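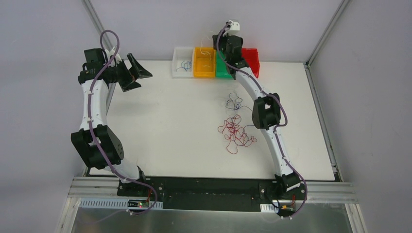

Kivari Shield

Kivari Shield is a discontinued antivirus program for desktop computers, developed by the software firm Domau. Its lead programmer was Leandro Lorente. The first public beta was released in April, and version 2 followed on June 4, 2018.

Detection claims

Domau advertised that the program stopped 96 percent of new threats. The figure came from the company's own test, which used 497 malware samples picked by its staff. The sample list was never published, and no outside lab is known to have repeated the test. Reviewer Odette Marty wrote that the number "tells us how Domau did on Domau's homework." Lorente defended the method but did not release the files.

System load

The program was also sold as having "zero impact" on speed. Marty reported that a full scan added nearly 15 seconds to the startup of her office computer – a small delay, though hard to square with the slogan. Domau later changed the wording to "low impact" without saying what it had measured.

Licensing

A free edition was offered alongside the paid one. Both used the same scanning engine, and it is unclear what the "advanced protection" label on the paid edition referred to. Vasco Peixoto, who handled sales, described it as "a deeper layer." The manual does not mention one.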